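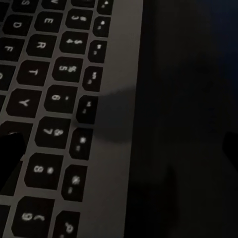
A visit to the Ploklow shared workshop

May 17, 2023

I had wanted to see the Ploklow workshop for a long time. It is on the upper floor of an old bakery in Potwood, and the entrance is from the yard, so I walked past it twice. The members have rented these rooms since 2014. On open evenings they put a paper sign on the door and you can go up and look at what they are building.

The project I came for is called Nimri. It is a small robot arm with a two-finger gripper, and the goal is that it can type on a normal laptop keyboard. The group does not want to use a special keyboard with large keys. They say that if the arm can manage a laptop, where the keys are flat and close together, it can also manage light switches, remote controls and the buttons of a washing machine.

Before the real arm is allowed to touch anything, every movement is tried in simulation. This was the part I found most interesting, and I spent most of my evening at that desk. The simulated view comes from close to the gripper, so the keyboard is seen at a steep angle and the letters lie on their side. With the dark finger near the Y and the number keys above the letters turned into a diagonal row, I needed a moment to find my own typing position in it. The characters are a little soft. I could read the numbers from 3 to 9, but on the small function keys I could not read anything.

I asked if this softness is a problem. The answer was that the program should not depend on reading every key. If it knows a few letters well, it can work out where the others must be, as the layout is always the same. The finger also hides some keys when it comes near, and this cannot be avoided with a gripper of this shape. They have thought about a thinner fingertip, but the thin ones they printed bent too easily.

The real arm stands in the next room. It was built by the members in the evenings and has cost them 700 dollars until now, without the computer. The first base was too light and the arm pulled itself forward when it stretched out. The second base is a heavy steel plate from a scrap yard, and I was told to try to lift it. I could, but not for long.

The control software is called Gerkano. They wrote it themselves and it is not pretty to look at, with plain gray windows and very many sliders. One slider sets how far the finger goes down after it meets the key. Too little and no letter appears, too much and the motor complains. I was allowed to move this slider myself on the simulated arm, and I would recommend this to every visitor, as you understand the difficulty much faster than from a talk.

There was also a short talk in the back room, with 16 chairs and more people than chairs. It was mostly about cables. I did not follow all of it, but the advice to leave more slack at the elbow joint I wrote down for my own project.

The next open evening is planned for August. Entrance is free, there is a box for donations near the stairs, and coffee costs 2 dollars. Take a sweater with you. The upper floor has large windows, and after sunset it becomes cold quickly.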